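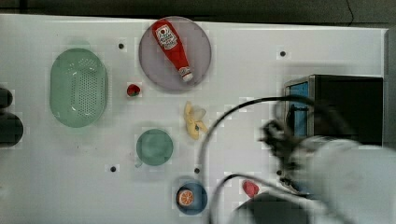

Taille d'une haie de charmes plantée trop serrée

Rubrique : Haies et arbustes

Bonjour,

Notre copropriété a fait planter en avril, il y a quatre ans, une haie de charmes le long de l'allée de Vavau. Le terrain est argileux, assez lourd, et reste gorgé d'eau une partie de l'hiver. Les plants ont été installés sur un seul rang, à 28 cm les uns des autres, alors que le devis prévoyait un écart plus important. La haie atteint aujourd'hui 1,90 m, mais elle se dégarnit nettement dans le bas, surtout du côté nord.

Nous souhaiterions savoir s'il convient d'arracher un plant sur deux ou si une taille sévère suffirait à regarnir la base. Le prestataire nous propose un rabattage complet pour 947 euros, évacuation des déchets comprise. Ce montant nous paraît élevé au regard du résultat attendu. Je précise que l'arrosage automatique (programmateur Rolleck) fonctionne de 5 h à 5 h 40 pendant l'été.

Avec mes remerciements.

Erhan Akgül

Gonus

Monsieur,

L'arrachage d'un plant sur deux n'est pas recommandé à ce stade. Les racines sont déjà entremêlées et l'opération endommagerait les sujets conservés. Le charme supporte par ailleurs des plantations serrées, et il n'est pas rare de rencontrer des haies anciennes conduites de cette manière.

Le défaut que vous décrivez provient le plus souvent d'une taille de formation insuffisante. Lorsque les jeunes plants ne sont pas raccourcis les deux premières années, ils montent rapidement et se ramifient peu à la base. Il y a lieu de procéder à un rabattage en fin d'hiver, hors période de gel, avant le débourrement. On ramènera la hauteur à 1,20 m environ la première année, puis on reprendra une face l'hiver suivant et l'autre face un an plus tard. Un rabattage de l'ensemble en une seule fois reste possible sur des sujets vigoureux, mais il prive la haie de son rôle d'écran pendant deux saisons.

Il conviendra ensuite de donner aux faces un léger fruit, la base étant maintenue plus large que le sommet, afin que la lumière parvienne aux rameaux inférieurs. Un apport de compost mûr au pied, sans contact avec les troncs, sera utile au printemps. Il est enfin rappelé que les tailles importantes doivent être évitées pendant la nidification.

Quant à l'arrosage, une haie de quatre ans en terre argileuse n'en a plus besoin chaque jour. Un apport copieux et espacé, en cas de sécheresse prolongée, est préférable.

Nigatu

Même situation chez nous, sur une haie plus longue. Nous avons tout rabattu à 50 cm et cela est bien reparti, sauf deux pieds morts qu'il a fallu remplacer. Pour le prix je ne peux pas me prononcer, tout dépend de la longueur, que vous n'indiquez pas. Demandez un second devis.

Erhan Akgül

Je vous remercie de ces précisions. La haie mesure 34 m. Nous soumettrons la taille échelonnée à la prochaine assemblée et suspendrons l'arrosage quotidien.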